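March
Gromwood Robotics Club
Reading time: 7 minutes

Packing a pencil case – notes for the Tuesday talk

SLIDE 1 – title

Say hello. Say who we are: Gromwood, student club, most of us second years, room at the end of the engineering corridor. Project is called Bravo. Don't explain the name, takes too long.

Ask: who packed a bag this morning? Hands up. Who remembers doing it? Fewer hands hopefully. Move on quick whatever happens.

SLIDE 2 – the task

Two arms, one table, one pencil case. Stationery lying about on the wood, goes in the case, lid gets shut. Whole task in one sentence. Pause there, people laugh because it sounds easy.

Why we picked it – cheap things, easy to replace, everybody knows what done looks like. Also last year's lot did block stacking and were sick of blocks.

Pens are worse than blocks. They roll. They're thin. Gripper comes down a few mm off and the pen shoots sideways. Say the bit about the pen under the radiator.

SLIDE 3 – how we teach it

Keep this SHORT. Last time I ran over here and lost the back row.

– person moves the arms through the task
– arms' positions get saved along with the camera pictures
– do it again, lots
– train on all of it overnight
– come in next day, press go, stand near the stop button

Target was 1000 runs by Easter. We have less than that. If asked, say we are behind, say why (slide 6).

Somebody will ask why not just write the code by hand. Answer: we tried in the autumn. Fine if the pen was exactly where we said. Move it a bit and it grabbed the table.

SLIDE 4 – what counts as a good run

Had a proper row about this in the club so worth telling them.

Rule now: every item in, lid down, no item dropped over the edge, no person touching anything once it starts. A clumsy run that ends right still gets kept. Some of us wanted only the pretty ones. We trained one lot on pretty runs only and the arm had no idea what to do after it missed a grab, it just carried on to the case with nothing in the gripper and let go very carefully. Do the hand movement. Gets a laugh.

So we keep the fumbles. A fumble and then a second go at it teaches more than we expected.

SLIDE 5 – the second arm

Why two? One arm can lift pens fine. But the case slides when you push the lid, so something has to hold the base. Also reach – stuff on the far side is awkward for one arm, elbow ends up folded right back and the cables pull.

Trouble with two: they meet in the middle. First week we had a knock, nothing broken, a nasty noise. Now whoever is driving has to call out before crossing the middle of the table. Sounds silly, works.

Sharing out the work: left arm takes what's nearest it, right arm the same, anything in the middle is driver's choice. The driver's choice bit was a mistake I think. Different drivers choose differently and the model dithers. You can see it hover. Next batch we fix a rule and stick to it, probably left first.

SLIDE 6 – what went wrong (be quick, be cheerful)

Light. Blinds open in the morning, closed in the afternoon, model trained on afternoons fell over before lunch. Lamp on the frame now, blinds stay down.

Cables. One came lose in a long session and we saved 100 runs with one camera giving us a still picture. Binned the lot. There is now a check at the start of every session and you do it even if you only popped in for ten minutes.

Scissors. Everyone asks about the scissors. You need to pick them up by the handle end or they swing, and then they have to go in lengthways. Longest item to learn, by miles. If short of time cut everything else on this slide and keep the scissors.

Lid. See slide 8.

Us. Exams, flu, someone's away match. Sessions go missing and it's always the same few people who turn up and cover. Thank them here, they'll be in the room.

SLIDE 7 – results so far

No big chart. Just say it.

Pencil alone, very good. Pens alone, good unless they're touching each other. Full set, it gets through around 7 times in ten, and mostly when it fails it's the scissors or the lid. Don't let anybody round that up in the questions!! We only tested with the items we trained with. Different scissors, no idea.

The Gindov workshop has offered us a week with their softer finger pads in the summer. Might help with thin pens. Haven't tried, don't promise.

SLIDE 8 – the lid

Lid hinges at the back. Arm has to get under the edge of it when it's lying flat, lift, bring it over, press. Getting under is the hard part, the fingertips are pointy which helps, but too low and they scrape the table and the motor complains. Too high and you miss the lip.

What we do now: come in from the side at an angle, short lift, then the other arm holds the base. Took three weeks of arguing. Play the clip if the laptop behaves. If it doesn't, wave hands and carry on.

SLIDE 9 – what's next

– finish the runs
– fixed rule for who picks up what
– new items, a rubber and a ruler to start
– Ukier open day, we have a table, need people to drive. Sign up sheet at the door. SAY THIS TWICE

SLIDE 10 – leave up during questions

Purple scissors, pencil, the pens in their row, case open behind with one pen in it. Left gripper is by the scissors, right one is down over the end of the row at the little yellow pen. Stay on this while people ask thier questions, then go back to slide 9 for the sign up.

Likely questions: cost (club grant plus parts from old projects, don't guess a number), safety (stop button, hands off the table while it moves), can I join (yes, no coding needed, come along and drive). 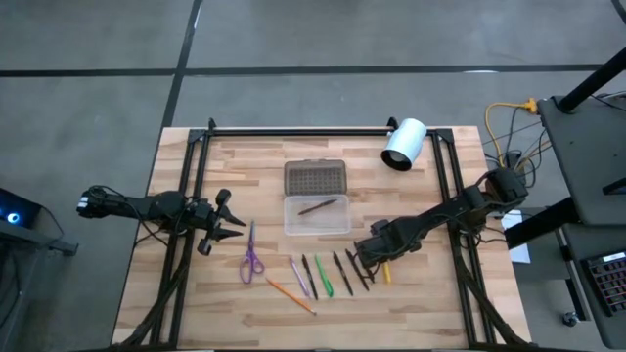 Related

Bravo: first month with two arms
Why we stopped stacking blocks
Start of session checklist, new version
Ukier open day: drivers wanted
Notes from our visit to the Gindov workshop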